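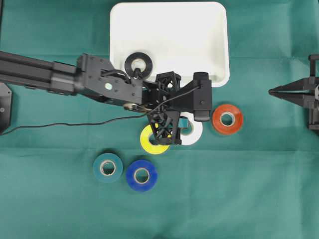 **Hevier path edging, steel, flexible**

Keeps gravel in, keeps lawn out. Comes flat, bends by hand to most curves you'd want in a garden. Tight corners need the notched version (see below).

Lengths 2,316 mm. Joins overlap a bit so allow for that when measuring up. Two heights:

- low, for lawn against border
- tall, 220 mm, for raised beds and loose gravel on a slope

Finish: bare or galvanised. Bare goes brown in its first winter and stays that way. It will mark pale paving while its doing it, so use galvanised next to light slabs.

Pegs. Five per length, in the box. Extra pegs sold in bags. Stony ground, order the long ones, the standard pegs bend.

**Fitting**

Cut a slot with a half-moon or spade. Drop edging in, tap down with a block of wood, never straight on the top edge with a hammer. Peg on the bed side. Backfill and tread in. Top should sit just under mower height on a lawn.

Curves: start the bend before it goes in the ground. Below 300 mm radius use the notched strip, code 233, same price.

**Goes with**

Grarkau self-binding gravel, small or bulk bag. Tukham weed fabric, the heavier grade, the thin one tears on the pegs. El Fassi terracotta corner blocks fit the low edging only, not the tall.

**Delivery**

Long parcel, someone needs to be in. We can cut lengths in half at the yard if you're collecting by car, ask when you order. No returns on cut peices.

Galvanised tall is out of stock untill June. Bare tall and all low sizes on the shelf now.

Prices as per list dated 04/02/2003. Trade terms on ten lengths or more.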